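Braseck Plidness 2 Hardware Wallet

Part no. 2523
Supplied with: device, USB-C cable (0.5 m), two steel recovery plates, letter punch, printed quick start sheet

Overview

The Plidness 2 is an offline signing device for holders of tokens and digital collectables. Private keys are generated on the device and stay in its secure element. The connected computer or phone prepares a transaction, the device displays it, and the owner approves or rejects it using the two side buttons. The signed transaction then goes back to the computer for broadcast.

The second version has a larger screen than the first and can show a collectable's contract address and token number in full. On the original Plidness these were shortened to the first and last six characters. Contract calls that the firmware cannot decode are marked UNREAD and are blocked until the owner turns on raw signing in the settings menu. Raw signing switches itself off again when the device is locked.

Specification

Display: 2.4 inch monochrome, 400 x 240
Controls: two buttons, recessed reset
Connection: USB-C, data and power
Wireless: none
Battery: none
Accounts: up to 286 per device
Address book: 700 entries
Recovery phrase: 12 or 24 words, optional passphrase
PIN: 6 to 12 digits, wiped after eight wrong entries
Case: anodised aluminium
Weight: 41 g
Operating temperature: 0 to 40 °C

Approvals and allowances

Most losses reported to our support desk involve an allowance that was granted to a marketplace contract and then forgotten. The Plidness 2 shows allowances on a separate screen with the spender, the token and the limit. An unlimited allowance needs a second confirmation, held for three seconds. The Oltitz desktop program lists allowances still open on each account and prepares the transactions to cancel them. Network fees apply to each cancellation and are paid by the account holder.

Royalty settings are decided by the marketplace and the collection contract. The device displays any royalty amount included in the transaction but cannot add, remove or change it.

Setting up

Install Oltitz 3.1 or later before connecting the device. Older releases will detect it as a first version and refuse to open an account. Choose New or Restore, set the PIN, then write down the recovery words in the order shown. The device asks for four of them back. Stamp the steel plates afterwards, on a hard surface – the punch will mark a desk.

Firmware

Current firmware is 919, released June 20, 2019. It corrects the display of token numbers longer than 32 digits and adds German and Portuguese menus. Updates are signed by Braseck and checked by the device before installation. Accounts are normally kept through an update, but have the recovery words to hand. Devices shipped before May need two updates in sequence, and Oltitz will offer them in the right order.

Compatibility

Windows 7 and later, macOS 10.12 and later, and Android 8 and later with a suitable cable. There is no iOS support. Third-party wallets can use the device through the Jiang bridge, a separate download. Bridge sessions time out after ten minutes without activity.

Warranty and returns

Two years from date of purchase. Unopened units may be returned within 30 days. Opened units are accepted only if faulty, and are destroyed on receipt. Clear the device before sending it – we do not need the PIN or the recovery words and will never ask for them.

Technical contact for this product: Mafalda Guerreiro, Device Support.
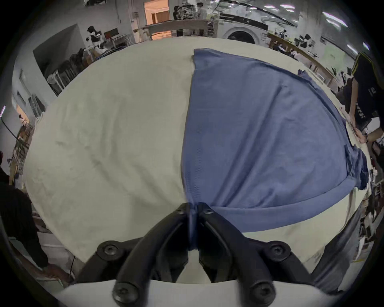 Resellers should quote the part number on all orders. Replacement cables and additional steel plates are listed under Accessories and ship separately from the device.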